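Workshop and household tips: notes from the Holtden open day

Holtden opened its test hall to visitors in February, and I went along for the morning session. The subject was robot arms doing household work: putting things away, wiping surfaces, moving furniture parts and soft goods. The talks were short. What follows is the part that can be used at home or in a small workshop with no robot in it, in the order I wrote it down.

Clear the approach, then the surface

The Kaltum arm would not start a wiping job until it had a free path to the table. Most people clear the tabletop and leave the chairs where they are. Pull the chairs out first, wipe second. A cloth dragged round a chair back misses a strip at the edge, and that strip is where the crumbs go.

Wipe along the grain

On wood-grain tops the arm was set to travel with the grain, overlapping each pass by 50 mm. The same works by hand. Fold the cloth to the width of your palm, keep the overlap, and turn to a clean face at the end of each pass. Seams between boards want a second go with a dry corner of the cloth. Do not flood them.

Grip by the border

A demonstrator put up a chart of failed grips on padded and mesh items. Of 1352 attempts, 821 had been made on the open mesh and the remainder on the padded edge. Nearly all of the slips were in the first group. Mesh gives under the fingers and then springs back. For mesh seats, laundry bags and padded covers, take hold of the stitched border, close the hand fully, then lift.

Slow down before contact

The arm moved fast through open air and dropped to a crawl for the last 2 cm. This is worth copying when fitting a shelf into brackets or setting a glass top back on its frame. Most chips are made at the end of the movement. Stop short, check both sides, lower.

Dark frames against pale tops

Black metal legs and rails leave marks on pale surfaces when they are slid. Vestergaard, who had the stand by the door, fit felt strips to the underside of every bar that might touch. Self-adhesive felt is good enough at home — wipe the metal with spirit first and leave it to dry, or the strip will creep within a week.

Cleaning mesh

Vacuum with the brush head, low suction, from both sides. For the grid itself use a barely damp cloth and dab. Ribbed or quilted edging holds dust in the channels, so run a soft toothbrush along each channel in one direction and vacuum after. Kotton sell a narrow brush for this. I have tried it and the toothbrush is as good.

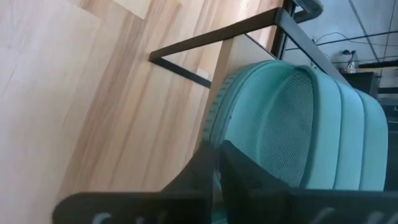 Cables

Tie any cable that hangs near the working area, and tie it above hand height. The hall staff check theirs before every run. In a workshop, do it before switching on the bench tools. Hook-and-loop ties are better than plastic ones for anything you expect to move again. Leave a little slack at the plug.

Light from one side

The hall had strong overhead light, and the first wiping run left a streak that could only be found by bending down. Before you put the cloth away, hold a torch low at one end of the table and look along the top. Streaks and leftover grit show up at once.

Keep a log of failures

Each dropped item was written on a sheet by the control desk, with the item, the grip and the height. I have started the same for glue-ups and drilled holes. A pencil and a card on a nail will do. Note the drill bit as well — I left that off the first card and had to start again.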